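4. Collecting Demonstrations by Remote Control 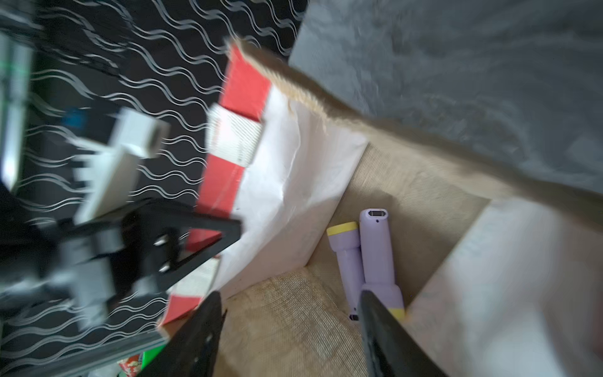 4.1 Task and operators

The task we study in this section is picking from a box. The robot must reach down into an open box, choose one of the objects inside, close the two fingers on it and lift it out over the rim. For a person this takes a moment and needs no thinking. For a policy learned from demonstrations it is difficult, for the walls leave little space for the fingers and the objects often lie close to each other, so that a finger which goes down in the wrong place will push the neighbor object before it touches the right one.

All demonstrations were given by remote control. The operator holds a hand controller, which we call Tostora in the rest of the paper, and the motion of the hand is sent to the arm with a scale that can be changed by a small wheel. We used five operators. One of them, Impi Juntunen, also wrote the instructions for the others and trained them during the first sessions in February. Three operators had no experience with robots before the study. Each of them practiced until they could finish eight picks in a row without a stop, and only after that we began to record.

4.2 What the operator sees

The operator does not look at the robot directly. Two views are shown on the screen: one from a fixed camera over the table and one from a small camera at the wrist. In the early sessions we gave only the fixed view, and the operators complained that they lost the fingertips as soon as these went below the rim of the box. With the wrist view the fingers and the object are seen together until the end of the grasp (Figure 4). The fixed view is still needed for the approach, when the arm is moving fast and the wrist picture becomes blurred in parts.

Figure 4. Wrist camera view during a demonstration. The two fingers reach into a lined cardboard box with two purple handheld devices, and the right finger overlaps the lower middle of the right device.

The wrist view has its own problem, which we did not expect. The operators judged the side distance between a finger and an object very well, but they judged the depth badly. Some of them went down until the arm stopped by its force limit, and then moved up a little before closing. This small movement down and up was then present in many demonstrations, and the policy learned it too. We decided to keep these recordings, for they are a natural part of how people do the task, but we marked them with a separate label so that their effect can be measured (Section 6).

4.3 Boxes, liners and objects

We wanted the boxes to be similar to the ones that are found in a real packing room, so we did not clean them or replace them when they became worn. The edges get soft after many picks and paper liners become wrinkled. A liner is especially important for learning, as its bright surface changes the exposure of the wrist camera when the arm turns. In the Hosstead set, the boxes are on a table with a patterned cover, and in the Fiore set they are on a plain gray one. We compare both sets in Section 6.2.

The objects were chosen in pairs. When two objects of the same color lie side by side, the policy cannot solve the task by color only; it has to find the border between them. The operator was told which of the two objects to take, left or right, by a short text at the top of the screen. The order was random. If the operator took the wrong one, the episode was kept but marked as an error of choice, and it was not used for training.

4.4 Recording and cleaning

An episode begins when the operator presses the trigger for the first time and ends when the object is released outside the box. Joint angles, finger opening, the controller pose and both camera streams are saved with one common clock. We recorded 2000 episodes in total. After cleaning, 1000 of them were used for training the main policy, and the others were kept for the experiments on data quality.

Cleaning was done by hand — we tried an automatic filter first, but it removed too many slow episodes, and slow episodes are often the most careful ones. One person watched every recording at double speed and gave it one of three marks: good, usable or bad. An episode was marked bad if the object fell, if the box was moved by the arm or if the operator paused for so long that the purpose of the motion was not clear anymore. When the person was not sure, a second one watched the same recording and they discussed it together.

4.5 Differences between operators

The operators found different ways to enter the box. Two of them opened the fingers fully above the rim and went straight down. The others kept the fingers half closed, entered at an angle, and opened them only near the object. The second way is slower but it touches the walls less. We did not ask the operators to follow one style. In the training data the style is given to the Boltance policy as an additional input, and at test time we fix it to one value for the whole run. Without this input the policy sometimes began with one style and changed to the other in the middle of the motion — in most of such cases a finger hit the wall of the box and the episode had to be stopped.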